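Clivora open day - pre-opening check, demo table 2
Checked by Darcy Brunton, September, doors at 10

1. Barrier tape up, 600 mm clear of the arm's reach. OK
2. E-stop in reach of demonstrator. OK - tested twice
3. Speed cap on. OK
4. Gripper screws checked by hand, both fingers. OK
5. Cable clear of moving parts. Look at this one again once the board is in its final spot
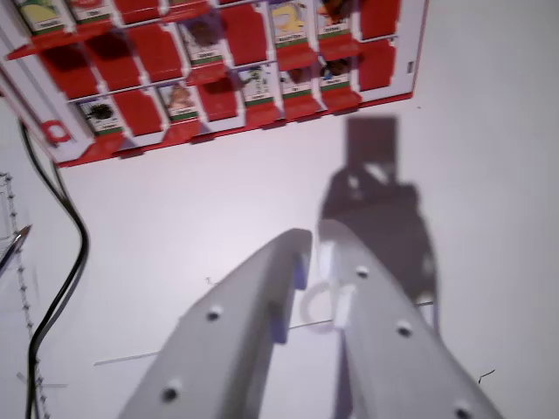
6. Arm parked between goes, visitors hands off the table until demonstrator says so. Sign still at the printers, chase
7. Extension lead, asset no. 3651. Tag in date. OK
8. Table feet locked. One was'nt, done now
9. Flip frames - all hinges sound, no cracked plastic. OK. Cards in French (Corbeau, Rat, Requin-Tigre) so put the crib sheet out for whoever is doing the talking
10. Grip force on the low setting. OK, but write the value on the sheet next time please, had to go and look it up
11. Run time 90 seconds per visitor, then park. Last year the queue went right back to the Zirketti stand
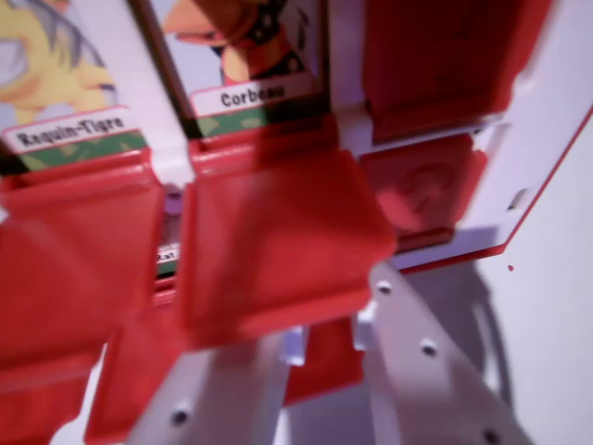
Jolene Tamihana asked whether item 6 covers small children, as the tape is at adult waist height and they will go straight under it. Fair point. Second line of tape at knee hieght, to be done before doors.

12. First aid box behind the desk. OK
13. Spare fuse. Missing - ask Samarakoon

Passed subject to 5, 6 and 13. DB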